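Folding knitwear on the bed

Dougal Shearer, Oct 25, 2019

Print this page
E-mail this page

The heavy jumpers are coming out of the trunk here in Dundau this week and I couldn't be happier. I love this job! A good pile of folded wool at the bottom of the wardrobe does more for me than the first frost, and it's quicker work than people think once you stop doing it in mid-air with the neck tucked under your chin.

Do it on the bed. A made bed is bigger than most tables, it's the right height if you kneel (or stand, if your back is better than mine), and a cotton sheet has just enough grip to stop the sleeves sliding off while you deal with the other side. Pull the duvet right out of the way first. You don't need to smooth every wrinkle out of the sheet, just the big ridges, which will push up through a thin knit and make you think you've folded it crooked. 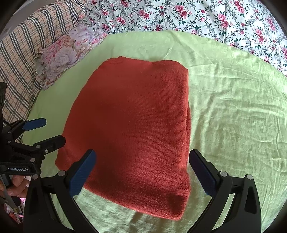
Before you start, check everything is properly dry, cuffs and hem especially. Ribbing holds damp far longer than the body does, and a pile put away with one damp cuff in it will smell by the weekend. Pinch the cuff, hold it to your cheek, and if it feels at all cool, give it another night on the airer.

The basic fold

1. Lay the jumper face down with the neck away from you. Give the hem a gentle tug to each side so the ribbing lies flat.

2. Bring one side in towards the middle, sleeve and all. Where to stop depends on how wide your shelf is. Mine is narrow, so I go almost to the centre of the neck.

3. Turn the sleeve back on itself so it runs straight down towards the hem. If it's a long sleeve (my Nisbet cardigan has arms like a gibbon's) fold the cuff up again so it doesn't poke out at the bottom.

4. Do the other side the same way. You should now have a long strip, fairly even in width.

5. Fold the hem up to the shoulders for a shelf, or in thirds for a drawer. Thirds is lovely for fine knits, they stand up on their edges and you can see all of them at once.

6. Turn the whole thing over and pat it. Pat, don't press! Pressing puts a hard line in that you'll be wearing across your tummy until Christmas.

Fuzzy and thick things

Anything with a bit of pile to it wants a looser hand. Fold it fewer times, let the turn be round and fat, and don't chase the corners. One corner always ends up pointier than the rest, and I used to undo the lot and start over for the sake of it. I've given that up. Put the pointy corner to the back of the shelf and get on with your evening.

Run your palm one way over the top when you've finished so the nap all lies in the same direction. It only takes a second and the colour looks so much richer for it.

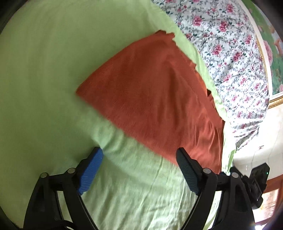
Folded up on the green sheet, with the rose-print bedding just beyond.

Getting the ribbing right

If the welt is flared or wavy, the finished fold will be too, so it's worth a minute on its own. Slide your fingers inside and ease the ribs together like closing a fan, then let go and leave it. I like to finish with the ribbed part on top of the fold, where I can find it with my thumb and lift the jumper out without dragging its neighbours along.

Niall Pringle folds his the other way, ribbing hidden at the back, and his shelves at Clirkotmont do look smarter than mine. But he wears the same two jumpers all winter and I am in and out of my pile every morning.

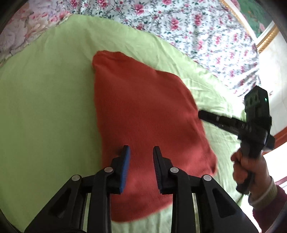
Ribbed band at the top, with the fold line running just beneath it.

Stacking

Heaviest at the bottom. I weighed mine on the kitchen scales in August, when I should have been doing something else, and the big Futus pullover came to 426 grams against 124 for my thinnest lambswool. Put the one on top of the other the wrong way round and the thin one comes out flat as a beer mat.

I stop at 8 to a pile. Past that it leans, and you'll be refolding the bottom 3 every time you want the one in the middle. Alternate the thick edges as you go, one to the left and the next to the right, and the pile stays level.

Cedar blocks go between the piles, not inside the folds, where they can leave a dent. Give them a rub with sandpaper if the smell has gone. Mine needed it badly this year, and the whole bedroom smells like a pencil case now. Wonderful!

Next time I'll do scarves and hats, including the bobble problem.

Print this page
E-mail this page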